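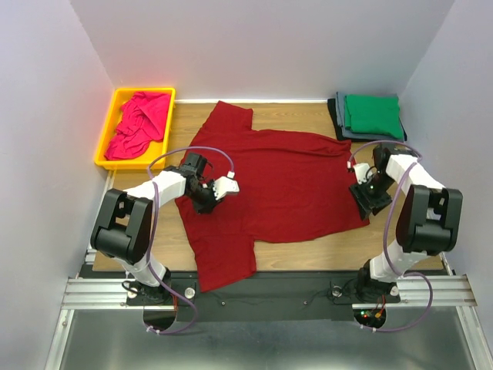

3. Dye loss and residual creasing in red cotton jersey

4 min read

3.1 Selection of fabric

Reds were chosen for the main trial because they are the shades most often returned to the finisher for uneven fading. Jersey was bought from two mills, Terau and Tikisero, both of which supply reactive-dyed cotton to small garment makers. The Terau cloth is knitted slightly tighter and holds its width better after washing. The Tikisero cloth has a softer hand and a more open loop, and it takes up more liquor for the same soaking time. Neither mill applies a resin finish at this weight, so any crease that sets in the cloth can be put down to the wash and the dry.

Full garments were used in place of cut swatches. Swatches are easier to measure, but they lack seams, and seams change the way a knit hangs, drains and shrinks. Earlier trials on swatches gave shrinkage values that were consistently lower than those reported by laundries for the same cloth.

3.2 Wash and dry schedule

All pieces were washed in soft water with a detergent free of optical brighteners. Drum speed in the final spin was held at 800 rpm. Garments were then tumble dried on the low setting and left to rest overnight before any reading was taken. The rest period matters more than the literature suggests -- readings taken straight from the dryer drift for several hours as the cotton regains moisture from the air.

Color was read at the chest, the hem and the underside of one sleeve. Each spot was read face up, with the cloth doubled to keep the backing surface from showing through. Crease recovery was graded by eye against a set of replica standards under a single overhead lamp.
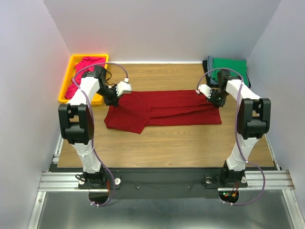
Figure 7. Dark red garment spread on a wood-grain tabletop.

3.3 Results

Color loss was greatest in the early washes and then leveled off. The Tikisero cloth lost more dye at the hem than at the chest, while the Terau cloth faded evenly. This fits the difference in loop structure, given that the hem is the last part to drain and stays in contact with the spent liquor for longer. Water hardness was not varied in this trial and remains an open question.

Creases fell into two groups. Shallow, wandering wrinkles relaxed during the rest period and rarely affected the grade. Long creases running parallel to the side seam were more stubborn, and

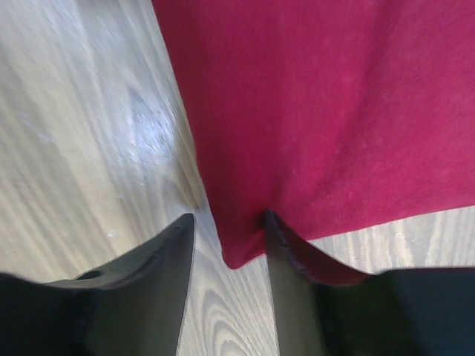 in the more open cloth they were still visible after a second rest. Under the lamp these lines read lighter than the ground shade, which suggests surface abrasion along the fold in addition to simple bending. Abrasion of this kind is known from rub testing, where some 4,000 cycles will produce a similar pale line on dark knits.

The model proposed by Ozoliņš predicts crease depth from loop length and spin speed alone. It gave a fair match for the Terau cloth but understated the depth for Tikisero. Adding a term for liquor uptake, as in the Kadix procedure, closed most of the gap. We therefore report both forms in the next section.

This site uses cookies to improve your reading experience. Accept | Manage settings

2 comments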